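Rerkness Two-Hand Station – Set-up Guide
Section 8: Practice runs before the live shift

Read this before you book the station. The Bidgate kitchen team skipped it in February and lost a morning.

The practice screen uses the same table layout as the real prep bench. Nothing can break there, so let people make there mistakes on it. One operator per station. 45 minutes each, then swap.

8.1 Load the layout

1. Log in with your shift code, not the supervisor code.
2. Open Practice, pick layout 254 (Clemum tabletop).
3. Wait for the cabinet, bowl, can and plate to load.
4. Check the hands. Both upright, palms open, thumbs pointing in. If one is turned, press Home and wait.
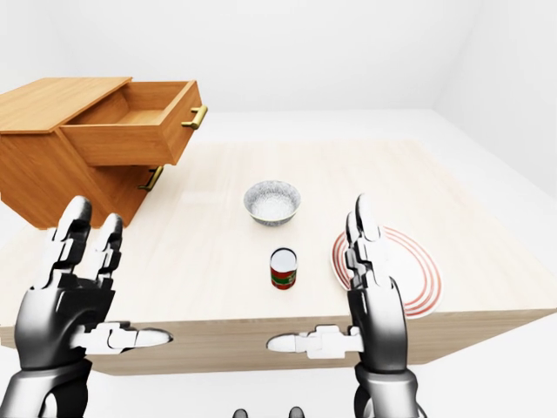

8.2 First moves

1. Set speed to 75 percent. Leave it there for the first week.
2. Left hand only. Drawer handle first – touch, back off, touch again.
3. Right hand only. Plate rim. Don't press down.
4. Both hands. Lift the can, set it in the bowl.
5. Stop. Press Save Run.

CAUTION: Keep the left thumb clear of the open drawer when both hands move together. On a live bench a pinched thumb joint means a service call.

NOTE: Load the open drawer version for new staff. Closed drawer is harder, save it for later.

8.3 What changes on shift

The hands take over fetching and putting away. People keep tasting, plating, allergy checks and any call on whether food goes out. Write this on the shift board so noone has to ask.

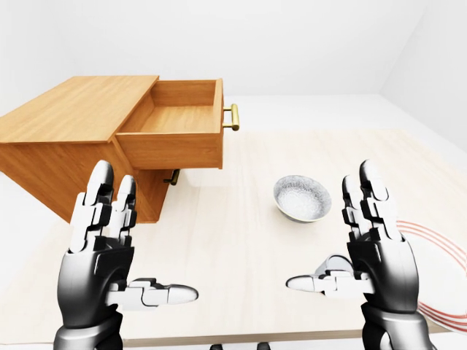
Expect the first few shifts to feel slow. Operators stand less and watch more, and eyes get tired before feet do. Rotate them. Old prep roles don't vanish at Brandão sites – they get re-listed as operator roles, same pay band, and the training time is paid. Tell people this before day one, in writing.

Practice scores are for the operator. Do not post them and don't use them in reviews.

8.4 If a run goes wrong

- Hand drifts: release both grips, press Home.
- Object falls off table: Reset Layout. Run is not saved.
- Screen freezes: close Practice, log in again. Do not pull the plug on the live station.

Next: Section 9, Live bench checks.

Rev. 4 Mar 2026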